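色は濃い茶、四角、編み目のきつい樹脂のかご。うちの店でいちばん地味なのに、いちばん長く棚に残っている商品です。名前は「Gerham 角かご」。入荷のたびに「また茶色?」と自分でも思うんですが、茶色が好きなんだから仕方ないですよね。

## Gerham 角かご(濃茶・樹脂編み)

- 形:長方形、口が少し外に開いた形
- 素材:樹脂(籐風の編み)
- 持ち手:短い側に小さな輪
- 色:濃茶のみ
- 品番:681
- 取り扱い:Kedisstead の店頭と、このページからの注文

### どんなかごか

籐のかご、憧れますよね。私も本物の籐を何年か使っていました。見た目は最高だったんですが、台所の湿気でだんだん黒ずんできて、ある年の梅雨に底がふかっとした感触になって、泣く泣く手放しました。次に買ったのがワイヤーのバスケット。これは丈夫なんですけど、桃を入れたら網の跡がくっきりついてしまって(おいしく食べましたが、ちょっと悲しかった)。

それで行き着いたのが樹脂編みでした。正直に言うと最初は見くびっていました。樹脂のかごって、スーパーのパン売り場にあるつるつるしたあれでしょ、と。でも Gerham のは編みの目がきゅっと詰まっていて、縁が太い三つ編みみたいな帯になっているんです。この縁がいい! 持ったときに指にやさしいし、遠目に見たときの締まり方が全然ちがいます。縁のない浅いトレーだと、果物を盛ってもなんだか置きっぱなしに見えるんですよね。縁があるだけで「盛ってある」感じになる。

側面は下に向かって少しすぼまっています。口が広くて底が小さめなので、食卓に置いたときに場所を取りすぎません。そのぶん底に並べられる数は見た目より控えめなので、大家族の方は迷わず2つ買ってください。

### 果物かごとして

うちではほぼ一年中、果物専用です。りんご、バナナ、レモン、ぶどう、季節によってはマンゴーも。こうやって書くとずいぶん贅沢な家みたいですが、マンゴーは安い日にしか買いません。

盛り方はけっこう試行錯誤しました。今のところ落ち着いているやり方を書いておきますね。

まず、重くて硬いものを底に。りんごが一番下、これは動かしません。へたを上にして、座りのいい向きを探してあげるとぐらつきません。次にレモン。レモンは隙間に入るのが上手な果物で、角のところにころんと収まります。四角いかごは角が余りがちなので、私はいつも余分に買ってしまいます。

マンゴーは寝かせて入れます。立てようとすると必ず倒れて、やわらかいところから傷むんです。熟れ具合を見たいので、私は手前側に置いて、朝コーヒーを淹れながら軽く触ってみるのが習慣になりました。

ぶどうは最後、いちばん上です。房が大きいときは縁から少し垂らすくらいでちょうどいい。太い縁がここで効いてきて、実が引っかからずにふわっと乗ってくれます。ただし、ぶどうをかごに置くのはその日に食べる分だけ。残りは洗わずに冷蔵庫へ。白っぽい粉はブルームといって果物が自分で出しているものなので、食べる直前まで落とさないほうが持ちがいいです。

バナナだけは、いまだに決着がつきません。縁に沿わせて山の外側に置くと見た目はきれいなんですが、りんごと一緒だと熟すのがとにかく早い。りんごが出すエチレンのせいですね。急いで食べたいときは隣に、ゆっくり食べたいときはかごの外に。うちは朝ごはんに消えるのでだいたい一緒に入れています。青いバナナを買ってしまった日は、むしろりんごの真横にぎゅっと寄せます。

ちなみに丸い器とどっちがいいかとよく聞かれるんですが、壁ぎわに置くなら四角です。丸いと後ろに三角の隙間ができて、そこにレシートや輪ゴムが溜まるんですよね……。食卓の真ん中に置いて四方から手を伸ばすおうちなら、丸でもいいと思います。

### 果物以外の使いみち

お客さまから教わった使い方もいくつか。

パンかごにしている方が多いです。布巾を一枚敷いて、切ったバゲットを斜めに差すだけ。クロスは大きめがいいですよ、縁にかぶせて四隅を垂らすとぐっとそれらしくなります。クロスは Poirier の麻のものを一緒に置いているので、よかったら合わせて見てください。生成りと茶色って、どうやっても失敗しない組み合わせだと思います。

玄関で鍵と郵便物入れに、という方もいました。これは真似しました。編み目が詰まっているので小さい鍵でも落ちません(ヘアピンは保証しません。試したら一本だけ挟まりました)。

洗面所でハンドタオルを丸めて入れるのもおすすめ。樹脂なので、湿っぽい場所でも気が楽です。

逆に向いていないのは、重いもの。缶詰をぎっしり詰めて運ぶような使い方はやめてください。側面の小さな輪はちょっと引き寄せたり、フックに掛けて乾かしたりするためのもので、中身を入れたままここを持ってぶら下げるようにはできていません。移動するときは縁を両手で持って、底に手を添えるくらいの気持ちで。じゃがいもや玉ねぎも入れられますが、土が編み目に入るとあとで歯ブラシの出番になります。

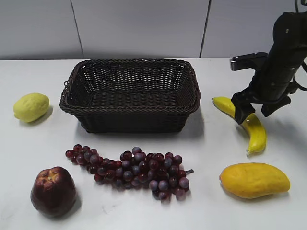 ### 色のこと

茶色しかない理由もよく聞かれます。白もグレーもメーカーにはあったんですが、サンプルを並べて果物を置いてみたら、茶色だけ段違いに果物がおいしそうだったんです。黄色いものが特にいい。バナナやレモンは濃い色のそばに置くとぱっと明るく見えます。赤いりんごや黒っぽいぶどうは、白いお皿の上のほうが映えるという意見もあって、それもわかります。でもそういう果物だけを盛る日って、うちではあまりないんですよね。何色か混ざる前提なら濃茶がいちばん懐が深い、というのが私の結論です。

テーブルが白っぽいおうちには特におすすめします。木目の濃いテーブルだと少し沈んで見えるので、その場合はさっきの麻のクロスを一枚かませてみてください。

### お手入れ

ふだんは固く絞った布で拭くだけです。果汁がついたら早めに。ぶどうの汁は見えにくい色なのでつい放っておきがちですが、べたつくとほこりを呼びます。

しっかり洗いたいときは、ぬるま湯に台所用の中性洗剤をほんの少し溶かして、やわらかいブラシで編み目に沿って。すすいだら逆さにして風通しのいいところで乾かします。食洗機と熱湯はだめです。60℃を超えるお湯をかけると樹脂がゆるんで形が変わることがあります。ストーブの前に置いて乾かすのも同じ理由でやめてくださいね。私は一度、急いでいてドライヤーを当てたことがあって、縁がほんの少し波打ちました。今もその子を使っています。

直射日光の当たる窓辺に置きっぱなしだと、少しずつ色があせます。果物のためにも日陰がいいです。

### 注文の前に読んでほしいこと

編みの間隔や縁の太さには少しずつ個体差があります。輪の位置も数ミリ前後します。届いたときに口がほんの少しゆがんで見えることがありますが、これは重ねて梱包しているためで、平らな台に置いて手で軽く整えてあげるとだいたい戻ります。編み終わりの先が飛び出して引っかかるようなら、それは検品漏れなのでご連絡ください。交換します。

ギフト包装もやっています。かごだけを包むより、中に果物を入れて透明の袋でふわっと包むと喜ばれますよ。果物は店では扱っていないので、Pondanside の朝市で買ってからうちに寄ってくださる方が多いです。包むのはこちらでやりますから、気軽に持ってきてください。バナナを入れるなら渡す当日に。前の日に包んで、翌朝ちょっと悲しい模様になっていたことがあります。

在庫は店頭分と合わせて動いているので、カートに入っても売り切れていることがまれにあります。そのときはメールでお知らせして、次の入荷まで待つかキャンセルするかを選んでもらっています。前回は11月に入った分が思ったより早くなくなって、ずいぶんお待たせしてしまいました。今回は少し多めに頼んであります。

### よくいただくご質問

**ふたはありますか?**
ありません。虫が気になる季節は、薄手の布をふわっとかけています。縁が外に開いているので、布の端を軽く押さえておけばずり落ちにくいです。

**重ねられますか?**
同じかご同士なら重なります。底がすぼまっているので、わりと深く入ります。ぎゅっと押し込むと抜けにくくなるので、そっと置く感じで。

**きしむ音がします。**
新しいうちは持ち上げると小さくキュッと鳴ることがあります。使っているうちに気にならなくなるはずです。うちのは2週間くらいで静かになりました。

**果物の底が傷みませんか?**
編み目が細かいのでワイヤーほど跡はつきませんが、桃や完熟のマンゴーのようなやわらかいものは、キッチンペーパーか布を一枚敷いてください。あと、ときどき向きを変えてあげること。私は水やりのついでにやっています。

2025年2月9日更新。洗い方のところを少し書き足しました。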